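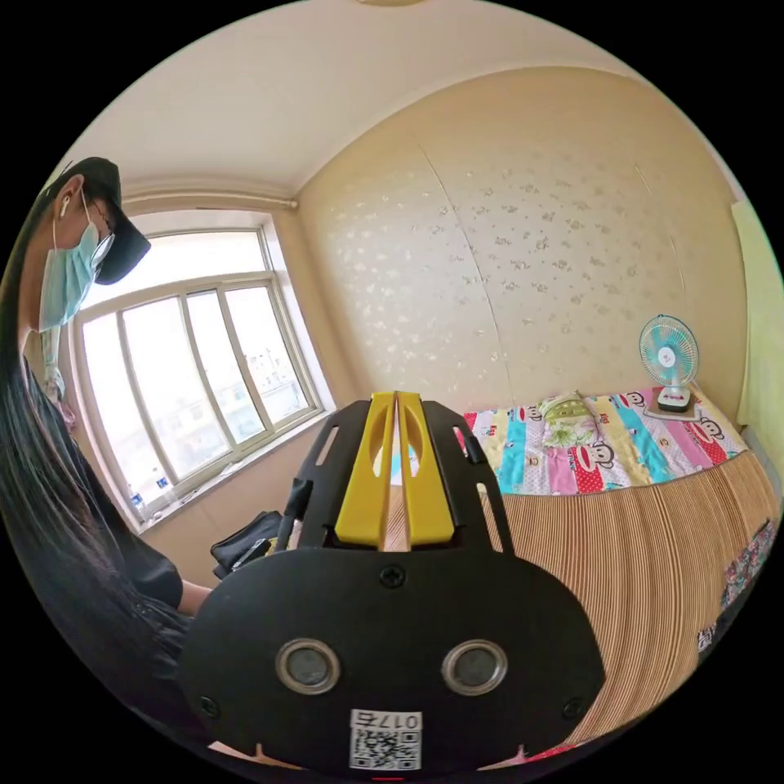
Flenbridge project takes robot lessons into people's homes

2024-04-11

The folks at Hevesier have spent a good part of the past year trying to get a robot to fold a towel, and anybody who has tried to teach a child the same thing will have some sympathy for them. Their latest answer is to leave the robot out of the first half of the lesson altogether. A person picks up a gripper with two fingers, very much like the one the robot wears at the end of its arm, and simply does the chore with it, at home, at an ordinary pace, while a small camera on the tool records what the fingers are up to.

The project is called Cudia, and it began in March with 15 households in and around Flenbridge. Each one gets a kit to keep for 5 weeks, along with a list of jobs to work through: making a bed, putting cups back on a shelf, straightening a pillow, picking socks up off the floor (there are a great many socks on the list, we are told, and more have been added by request). The goal is 300 recorded tries at every job, spread over as many different rooms as possible, so that the robot doesn't grow up thinking all bedrooms have the same quilt and the same wallpaper.

Before this, the team did its teaching by remote control. An operator sat at a desk in the Hevesier workshop with a pair of handles and steered the arm through each motion, and it did work, but it was slow going and pretty hard on the shoulders. A good operator could get through one shirt in the time it takes to drink a cup of coffee. With the handheld tool, the company says, a helper can usually record 60 tries in an afternoon and still have time to start dinner.

It does take some getting used to. Two fingers are a lot fewer than most of us are accustomed to, and people in the project say that corners of sheets are the worst of it, with zippers close behind. Helpers are asked to keep their free hand out of the way as much as they can, to move a little more smoothly than they would naturally, and to start over without fretting if something slips. The slips get saved too, by the way, and kept in a separate folder for later study.

The remote control handles haven't been put away for good. Van Wyk, the firm that builds the arms, still wants an operator standing by whenever a robot tries a new chore for the first time, ready to take over if it gets itself in a tangle. Those corrections are then added to the home recordings, and the whole lot goes into the next round of training.

Hevesier plans to bring one of the arms to the Flenbridge library once the first round of kits has come back, and visitors will be welcome to try the handheld gripper on a basket of dish towels. Households that would like a kit for the second round can leave their name at the library's front desk.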